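Juningate blanket swap is back, and my chair is already full

The blanket swap at the Juningate community hall returns this Thursday at 6 p.m., and I've been going through my own pile all week (it's a bigger pile than I let on last year!).

For anyone who missed the first one, you bring clean throws, fleeces or quilts, folded, and you go home with the same number. Last October 256 pieces changed hands, and Brenda Gallardo, who runs the tables, tells me she'd love to beat that. Anything left at closing goes to the shelter on Cisternas Street, which took 57 blankets last time and asked for more.

I do my sorting in the flowered armchair in my front room, which means I can't sit down until it's finished. The red fleece is going for sure. The fluffy orange one I keep putting on the "bring" stack and then taking off again, it's just so soft.
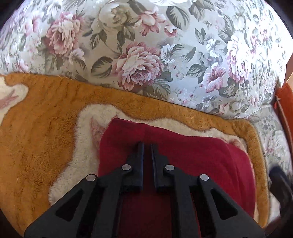 Red fleece folded on top of the orange and cream throw, with the big peonies of the upholstery behind.

Nicanor Orellana will be at the door with 3 folding racks for the larger quilts, so please hand those to him before you head for the tables. He says fleece goes fastest, and kids' patterns are usually gone in the first half hour. Electric blankets and pillows can't be accepted this year.

Entry is free, and there's coffee and Brenda's lemon cake in the side room. Parking is behind the hall, and the back gate stays open until 9.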